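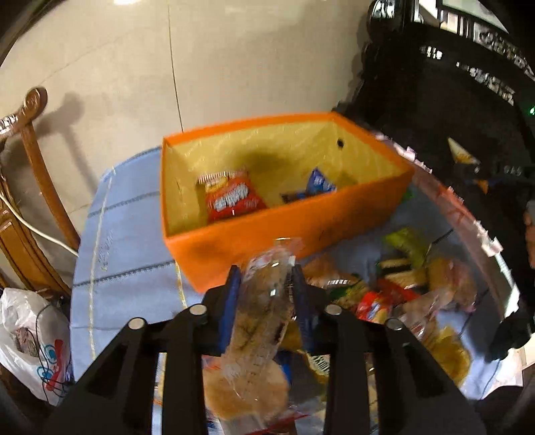
手持ちグリッパーで、しわの寄った透明なプラスチックボトルを挟む。奥は菓子の入ったオレンジ色の箱

詰め合わせ作業の自動化を進めるレッドコム(Redcombe)は、手持ち式グリッパーと周辺機器の購入計画をまとめた。初回の予算枠はおよそ183万円。10月に発注し、納品を受けしだい、菓子などの小物を箱に詰める作業の記録に使う。ロボットアーム本体の購入は今回の計画に含まれず、次の予算で改めて扱う。

計画によると、初回に購入するグリッパーは6台。内訳は常用が4台、予備が2台となる。予算にはこのほか、交換用の指先パッド、ケーブル、記録用の保存装置、保守契約の初年度分が入る。作業台と箱は手持ちのものを使い、新たには買わない。

調達を担当するジャイルソン・アマラル氏は、予備機を初回から計上した理由について「修理に出すと戻るまで作業が止まる。人の予定はすでに組んであるので、機材の側で余裕を持たせた」と説明する。当初の案では予備機は次年度に回していたが、社内の見積もり審査で前倒しが決まった。

対象となる作業は、卓上に広げた個包装の菓子や小物を一つずつつかみ、箱に移すというもの。同社が小分け品を選んだのは、形も表面の滑りやすさも品物ごとに違い、既存の吸着式の装置では取りこぼしが多かったためだ。空気の入った袋、口を絞った袋、薄い飲料ボトルなどは吸着面が安定せず、昨年の試験では人手でのやり直しが相次いだという。

アマラル氏は「つかみ方の記録を先に集め、その結果を見てからアームの型を決める。順番を逆にすると、買った機械に作業を合わせることになる」と話している。

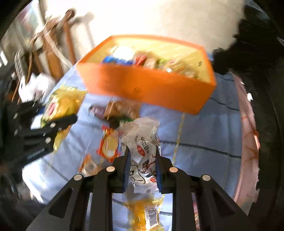
最終更新:10月 16時40分
機材の選定では、リブロー(Rivlow)とショーヴァン(Chauvin)の両社から見積もりを取った。本体の単価はリブローが低かったが、指先パッドの交換費と保守契約を合わせた総額ではショーヴァンが下回り、同社を優先交渉先とした。契約はまだ結ばれておらず、納期と支払い条件の詰めが残っている。

パッドは消耗品として扱う。写真のグリッパーは指の内側が青いパッドになっており、白い小袋を両側から挟んでいる。こうした軽い包装では強く握ると中身が割れるおそれがあり、弱いと袋が抜け落ちる。購入仕様書には、パッドを工具なしで交換できること、交換品を単品で注文できることの二点が条件として加えられた。

ショーヴァンのブランディーヌ・ミレ氏は、予算の組み方について「本体の台数に目が行きがちだが、後から増えるのはパッドとケーブル、それにデータの保管費だ」と述べ、消耗品を本体とは別の費目に立てるよう勧めた。レッドコムはこれを受け、消耗品費を月ごとに管理する方式に改めている。使用量が見込みを超えた場合は、予備費から充て、本体の追加購入費には手を付けない。

記録の整理にはソフトウエア「ズーサス(Zusus)」を使う。映像とグリッパーの開閉の記録をそろえて保存する機能があり、同社はすでに利用権を持っているため、今回の予算には保存装置の増設分だけを載せた。包装の種類を後から検索できるよう、品名と包装の材質を作業前に登録する手順も定める。登録の手間は人件費として別に見積もっており、機材費には入っていない。

卓上の配置についても準備が進む。複数のグリッパーを同じ卓で使うときは、腕やケーブルが交差して作業が遅れることがある。購入品のリストにはケーブルを卓の縁に留める金具と、長さの違うケーブルが追加された。無線式への切り替えも検討したものの、充電の管理が増えるとして見送った。

アーム本体の導入については、記録がひと通りそろった段階で費用を算定する。候補の機種は公表していない。設置場所の床の補強や安全柵の費用が本体価格に近い額になる可能性があり、アマラル氏は「本体だけの値段で稟議を通すと、後で必ず足りなくなる」として、据え付け工事を含めた見積もりを各社に求める考えを示した。

購入ではなくリースにする案も残っている。リースの場合は月々の負担がならされる一方、指先部分を自社で改造できない契約が多い。同社は改造の可否を見積もり依頼書の必須項目とし、回答のない社は比較の対象から外すとしている。

グリッパーの受け入れ検査は、納品後に同社の作業場で行う。開閉の動作、パッドの取り付け、ケーブルの接触を一台ずつ確かめ、不具合のあるものは支払い前に交換を求める。検査の手順書はアマラル氏の部署が作成し、ショーヴァン側の確認を待っている。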